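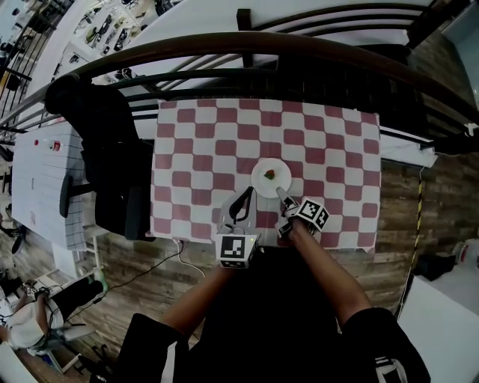 Photo: Halilović for Hirkness Fruit Weekend

Hirkness gets its strawberry weekend back this July

The Hirkness Fruit Weekend returns to the village green and the old walled garden this July, with more growers, a longer picking day and the very welcome return of the jam tent.

Entry is free on both days. Gates open at 10am and the last picking baskets go out at 4pm, so there's time for a slow lunch in between. Visitors can pick their own strawberries at Wernham Farm, a short walk up the lane from the green, and pay by weight at the gate on the way out.

The farm has put in 2163 new plants for this season, most of them a late variety that should be at its best just as the weekend comes round. After last year's soggy start to the summer, everyone is hoping for a dry week beforehand — the berries are so much sweeter for it.

"I've been growing fruit here for most of my life and I still get excited when the first ones turn," said Nelu Sandu, who runs the picking fields at Wernham. "Children come up the rows with red chins and half a basket, and that's fine by me. Come early if you want the big ones!"

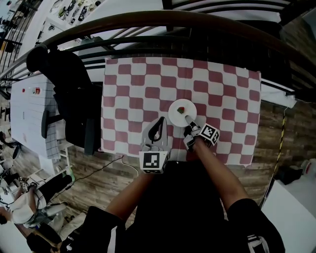
2 min read

Over on the green there will be 4 baking classes, including one for anyone who has never made a sponge before. The jam tent is back beside the pond, and the judges will take jars from any kitchen, in any size, as long as the label says what's inside. Jars should be handed in by 11am on the first morning. Last time the tent took in 100 entries, with a rhubarb and ginger jam carrying off the top prize after a long and very cheerful argument among the judges.

New this year is the long tea, when tables will be set end to end through the walled garden with places for 700 people. Scones are coming from the Plundberg bakery, who will be firing up their ovens well before dawn, and the cream is from the dairy at the bottom of the hill. Tea places are free but need to be booked at the village shop.

The brass band plays from 2pm on both afternoons. Dogs on leads are welcome on the green, though not in the picking fields. Parking is in the lower meadow, and the path from there to the green is flat and fine for pushchairs and wheelchairs.

Stallholders who would like a pitch can still ask at the Hirkness village shop, where class lists and jam labels can also be picked up.

ENDS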